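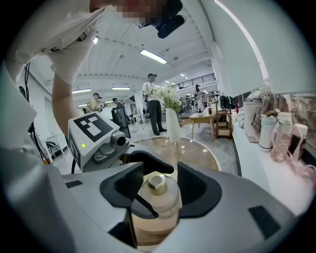

Gripper view, small glass bottle with the gold cap between the fingers.

From: Siu-fong Hsu
To: grola-users
Date: Thu 31 May
Subject: Re: [grola-users] tag pose jumps when fingers close

Hi all,

> We're on the Kodasico branch and the marker pose flips between
> two solutions every few frames. Filtering hides it but the replay
> drifts. Is anybody else seeing this with glass objects?

Yes, me too! I spent most of yesterday on it (and a good chunk of the evening, sigh). The glass is a separate headache, I think. My flips show up with nothing in the fingers at all, so I'd look at the solver first. It keeps both candidate poses and picks the one with lower reprojection error, and when the tag is nearly face-on those two are so close that noise decides.

What I did was pass in the last accepted pose and only let it switch if the other candidate wins for 4 frames in a row. On my 1,000-frame log the flips went from 85 to none. The patch is small, it's all in the tracker node, and I've pushed it to my Skasteck fork as hold-pose.

Clear bottles do still mess up the depth mask, so I dropped depth there and segment from color only. It's slower, and reflections fool it now and then. Has anyone got a better trick?

Oh, and set the queue size to 50 before you replay, or you'll lose frames and blame my patch :)

Siu-fong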